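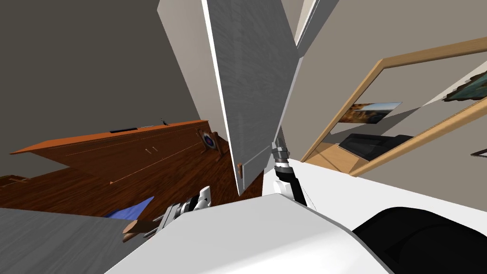 Skarnier replied to my last thread that old magazines are a bad teacher, that the language in them is stiff, and that I would learn more English from one month of television. I have thought about it since morning and I would like to answer in more than one post.

My case is this. I came to English late, as an adult, and the first thing I read in it from beginning to end was a walking magazine called Rollow. I did not choose it. A pile of it was in the laundry room of my building in Drotus, for anyone to take.

I took 6 issues upstairs. I had a small dictionary and very much patience. The first article was about crossing a bog in January and I needed four evenings for it.

Stiff? Some of it, yes. The editor liked "whereupon." I used "whereupon" at work for most of a winter and my colleagues were too polite to tell me.

But a route description is a wonderful thing for a learner. Go through the gate. Keep the wall on your left. When the path divides, take the lower branch. I think all the prepositions I own, I got from there.

My course book had taught me "over," "across" and "through" with a drawing of a cat and a box. I passed the test and I still mixed them. Then I read that you walk across the field, over the stile and through the wood, and after this I did not mix them very often.

Also the same words come back. Every issue has a gate, a stream, a farm, a steep bit. You meet "steep" forty times and it becomes yours. On television a word passes one time and is gone.

"A steep bit." I was happy for a whole day when I understood that this "bit" is not the past of "bite."

The letters page was harder than the articles and I liked it more. People there were angry in a very quiet way. It took me a long time to see that "I was interested to read" can mean "I am furious."

I wrote down the polite angry phrases in a separate notebook. "With respect." "I can only assume." "Perhaps your author was walking on a different hill." This notebook has been more useful in my life than the one with irregular verbs.

A long argument about dogs went on through several issues. I had only the issues from the laundry room, so I missed the beginning of it and also the end. If somebody has the later ones, please tell me if the woman with the two terriers received her apology.
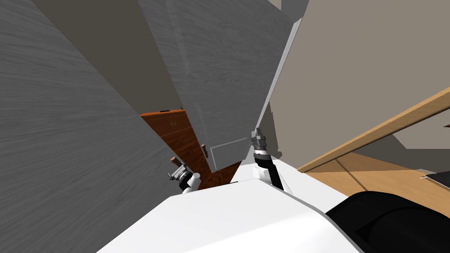
From that page I copied the sentence I still like best: "The path is not difficult, but it would like your attention." I did not know that a path can like something. In my language it can't, or at least I was told at school that it can't.

I read it aloud many times to get the rhythm. The stress falls on "like," I believe, but a person from here told me it falls on "attention." We did not agree and I say it my way.

Oral asked under the earlier thread how many words I collected. In the end the list had 600. I stopped when I noticed I was adding words I already knew, only to make it longer.

Maybe a third of them I have never said to another person. Cairn. Scree. Tussock. I have no occasion for "tussock." I keep it ready anyway.

To be fair to Skarnier, there are things the magazine could not give me. I could not order a sandwich. I did not know that "how are you" does not want an answer. My pronunciation of "bough" was my own invention, and "trough" I will not discuss.

And I understood very little when people spoke fast. For this, television did help, later. So I don't say it is useless. I say that for me it came second, and that I was glad to have some words waiting when it came.

What I would advise, if you learn a language now: find a magazine about one narrow thing. Beekeeping, trains, chess, soup. It does not have to be a good one. Old numbers are cheap and the subject will repeat itself.

Don't look up every word. I did this in the beginning and I read like a person who stops at every door. Underline, go on, and look up only what you have underlined three times.

Read the small advertisements too. "Boots, worn twice, regretted." It is four words and I needed the dictionary for one of them, and I still think about who it was.

I have never done any of the walks, by the way. Several people asked. My knees are not for that, and the bog one sounds terrible.

Tomorrow I will type the list of angry phrases, since many of you asked for it. It will be long, so please mute me if you don't need it.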